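Group Updates: Simulation and Transfer

Wrist views with nothing in them: what we learned from the Amano runs

By Yuzuki Hoshino

Most of our work since the winter has gone into Amano, the policy we train to do bench tasks with two arms. In May we finished the first full set of simulated runs and went through the logs. The headline result is modest. The more useful part came from a question Liên Tạ raised while she was sorting the wrist images: how many of them show the policy anything it can use?

Amano takes three views at every step, one from the head and one from each wrist. All three go through the same image encoder and are weighted equally before the action head sees them. That was a choice we made early, mainly to keep the code simple, and we hadn't gone back to it.

Liên pulled 2,288 steps from the finished runs and labeled each wrist image by hand as either "object in view" or "background only." She did this over four days with a small script and a keyboard shortcut. A typical image from the second group looks like this one.

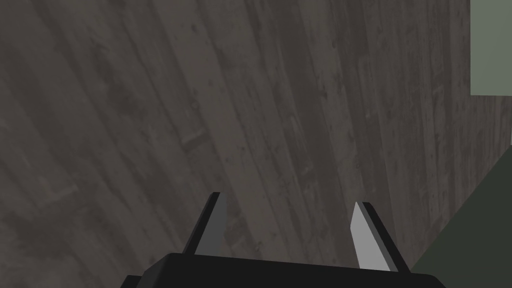

Wrist view with the jaws open over bare planks. Labeled "background only."

A person looking at such an image can tell that the jaws are open and that there is wood past the fingertips. It is much harder to tell where on the wood the hand is. The plank texture repeats, the grain is soft at this rendering quality, and the flat green areas at the side carry no texture at all. We had assumed the encoder would learn to ignore images like this. To check, we swapped the background-only images in recorded episodes for other background-only images from different episodes, left everything else alone, and compared the actions the policy put out before and after.

The actions changed. In 247 of the swapped steps the change was large enough to move the arm outside the tolerance we use for grading. The policy had learned to read position from the wood grain. Within a single room layout that works well enough, and it explains why our training scores looked good. It stops working as soon as the floor or table texture is changed, and we change textures in every held-out room.

Small shifts between wrist images turned out to matter too. The next view is close to the first one in content. The planks run diagonally again, the pale green patch is again in the upper right corner, and the darker green is again at the lower right. There is also a narrow strip at the right where the grain runs closer to vertical. We would have expected the policy to treat the two views as nearly the same input, and it gave them quite different weights.

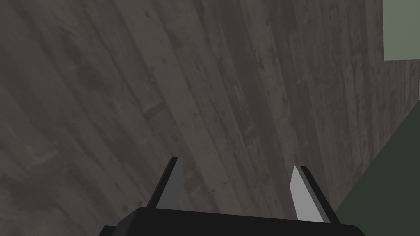

What we changed

The fix is a gate on each wrist view. It is a small network that looks at the wrist image and the joint readings and puts out a single number between zero and one. The wrist features are multiplied by that number before they are combined with the head view. When the gate is near zero, the policy acts mostly on the head view and the joint readings.

We tried training the gate with no labels first, and it settled near one for everything. We then used Liên's labels as a weak target during the first part of training and dropped them after that. This version behaved as we hoped. It closes when a wrist camera has only background in view and opens again when an object comes in from any side.

The head view is what the gated policy falls back on, so we also looked at how much of the task it covers. In the long room layout it covers a lot. The table, the chairs and the doorway at the far end all fit in one image, along with both hands.
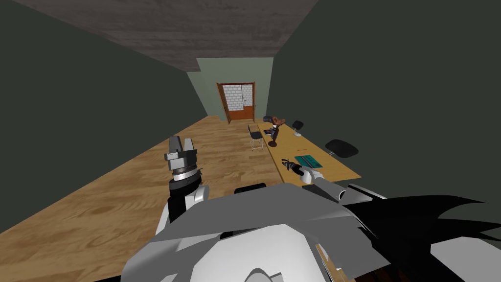 Page last changed: June 8, 2026

In that view the right gripper is at the near edge of the table with the black tool, and the teal tray and the red pen are both within the part of the tabletop that the head camera resolves well. The figurine farther back is small but can still be picked out. The left gripper is open and away from the table, and this is the kind of arm position where a gate on the left wrist makes the most sense.

Results so far

We graded the old and new policies on 164 held-out episodes, all in rooms with textures that were not used in training. The gated policy finished more of them, and most of the gain came from the reach phase, before any contact. Once an object is in the hand the two policies do about equally well. In rooms with the training textures the gated policy is slightly worse, and we think that is the cost of giving up the wood grain as a position cue.

Twenty episodes failed under both policies. Liên has watched all of them. Many involve a thin object lying flat, where the wrist image does show the object but only as a line a few pixels wide, and the gate stays closed. A higher image resolution may help there. So may a softer lower limit on the gate, which is cheaper to test and is what we will try first.

Code and data

The gate code is in the Pamar repository under the Amano branch. The labeled steps are on the Illoma server in the shared folder, with a text file that gives the label rules. If you find a label you disagree with, send Liên the episode and step and leave the file as it is.

The real-arm tests at Cerkberg have not started. They will use the same head and wrist layout, with the gate weights frozen from simulation for the first round.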